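Flow rack and small parts bay

A page of notes and pictures from the small parts bay at Arnell, kept for people who use the bay, for the other sites that have asked how it is laid out, and for anyone thinking of putting in something similar. The bay takes up one end of the Flavgate building, between the packing benches and the goods-in door. It was set up in August with racking from Grundia and bins from Polat, and it replaced a wall of fixed shelves that had been there since we moved in.

The old shelves held plenty, but everything had to be loaded and picked from the same side. If someone was topping up a shelf, the person picking had to wait or reach round them. Older stock also ended up at the back and stayed there. With the flow rack, bins go in at the back and roll down to the front, so the first one in is the first one out and the two jobs are done from opposite sides.

There are four levels, each set at a slight slope. The bottom level is used for heavier parts and the top level for empty bins going back. The two in the middle do most of the work. In all, the bay holds 76 bins when full, although it is rarely full and works better with some space left in the lanes.

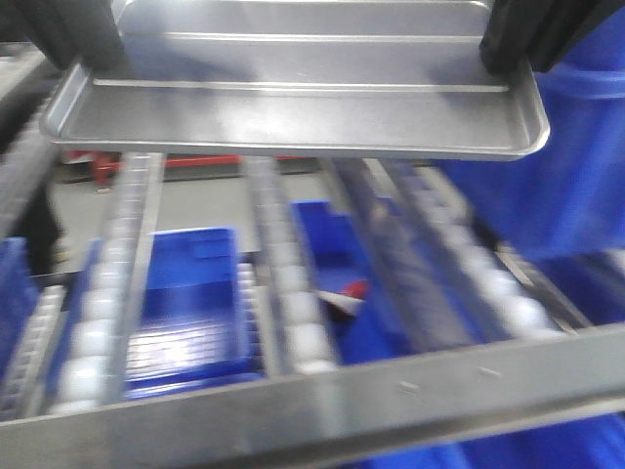
Page last changed: August

Roller tracks, seen with two of the blue bins in their lanes and a shallow metal tray above. The wheels are small white plastic ones set in grey metal channel, and the wide grey rail runs across the front.

The tracks

Each track is a length of metal channel with a row of wheels clipped into it. A bin runs on the wheels and the track can be lifted out and moved sideways if a different size of bin is wanted. We set ours by putting an empty bin on the rack, closing the tracks up to it and then opening them again by 4 mm. Any tighter and a full bin will stick halfway down. Much looser and it starts to turn as it rolls, and then it jams against its neighbour.

The wheels need very little doing to them. Dust and bits of tape are the usual trouble, and a soft brush along the channel gets most of it out. A wheel that has stopped turning can be pushed out from underneath and a new one pressed in. There is a bag of spares in the drawer under the label printer. Please don't oil the wheels – it collects dust and the bins pick it up on their bases.

The front rail

The front rail stops the bins. It also takes the knocks, so small marks on it are to be expected and are not worth reporting. A rail that has come loose at one end is worth reporting, and the level above it should be left alone until it has been tightened. Shelf labels go on the rail directly in front of the lane they belong to. Clean the metal first or they peel within a week.

The bins

All the bins for the middle levels are the blue open-top type. We tried a mixture of colours to begin with, one for each product family, but people sorted by colour and stopped reading the labels. One colour has worked better. Load them to just below the top of the walls and no higher. Parts that stand up above the rim catch on the level above when the bin rolls, and long items should go in lying down.

A bin with one or two parts left in it stays at the front until it is empty. Take the last part, lift the bin out over the rail and put it on the top level, and the next one will come down by itself. If it doesn't, give it a light push from the back. Reaching in from the front and pulling tends to bring two down together.

Trays

Flat metal trays are used for parts that scratch or roll about, and for sets that have to stay together until they reach the bench. They are shallow, so they need to be kept level when they are moved over the rack. Hold a tray by its two short ends and bring it clear of the bins before turning. Trays do not go on the roller tracks. They are narrow enough at one end to drop between two lanes, and getting one out again means unloading the level. The tray stand is to the left of the bay and has seven slots.

Topping up

Bins are topped up from the back at 7 in the morning, before picking starts, and again after lunch if the lanes are running low. Check the part number on the bin against the lane label each time, including when it is the same part as yesterday. Put full bins on gently and let them roll. A bin dropped on to the track can knock a wheel out of its clip, and the loose wheel usually ends up in somebody's order.

Since the change we have been able to take out over half of the old shelving, and the space is now used for flat cartons. The remaining shelves hold slow-moving parts and will stay where they are for now. Lane plans for each level are pinned to the end of the rack, and printed copies can be had from the goods-in desk.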